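Sternmont Fluvine hand gripper, demo unit and open day info

Home > Grippers > Hand-held > Fluvine 2

In stock for demo. Price on request. Order code 1335 (standard fingers), 1005 (spare finger set).

The Fluvine 2 is our hand-held two-finger gripper for teaching pick and place jobs. You hold it, you do the job the way you'd do it anyway, the arm learns from the recording later. No pendant, no programming screen. Works with the Gronik arm controller and with most of what people bring us, ask first if yours is older.

OPEN DAY IN JUNE
Doors 9:30 am, last demo 4 pm. Come to the Sternmont workshop, side entrance, parking out back fills up quick so car share if you can. Free, but please book a slot. Coffee and rolls till they run out. Closed shoes in the arm area please, no exceptions, we do have to send people back to the car for this every year.

What you can see and try:
Hand-held teaching at the bench, your own hands on the Fluvine
Gronik arm repeating a job taught the same morning
Finger change, done slow so you can follow it
Oda software, short walk through, bring questions

Bring your own parts! Best thing you can do. A drawing doesn't tell us much, a bag of the real ones does. Small and rigid is easiest to start with. Oily parts ok if they are in a box with a lid.

Drahomíra Vrabec runs the bench demos and will stay on after 4 for anybody with an awkward part. She did most of the finger work on this model so ask her the hard stuff. First go is always clumsy, everybody closes too early, by the third or fourth it feels normal.

At the bench you start with the fingers open, well apart, over bare tabletop. Get used to the view past them before you go for a part. Then slow approach, close, lift, put down, open again. Keep the same pace every time, the arm copies your hesitations too. 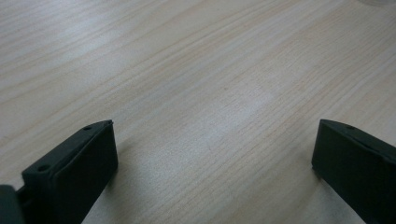
Do I need to own a robot arm before I book a demo?

Most visitors don't have one yet. You can teach on our bench and watch the job run on the Gronik arm, and we'll talk about what arm would suit you after that.

FINGERS
Dark matte finish, block shape. Standard set ships fitted. Spare set is sold as a pair only, please dont order singles, the system will let you but we'll have to cancel it. Custom fingers possible, send the part first. Lead time depends on the part so no promises on this page.

IN THE CASE
Gripper with standard fingers
Charger and cable
Hex key for the fingers
Printed quick start (newer version is in the Oda downloads, use that one)

GROUP VISITS
Schools and training centers welcome, mornings are better. Tell us the size of the group when you book so we can split the bench time. Teachers get the Oda trial on the day, just leave an email at the desk.

Can't make June? We do single visits by appointment, and the demo unit goes out on loan to shops we already work with. Return shipping is on you. Please send it back in the case it came in, with the hex key, we are always short of hex keys.

To book: use the form at the bottom of the page, pick Open Day under subject and put your prefered time in the message box. Confirmation comes by email, check the spam folder if it hasn't shown up by the next morning.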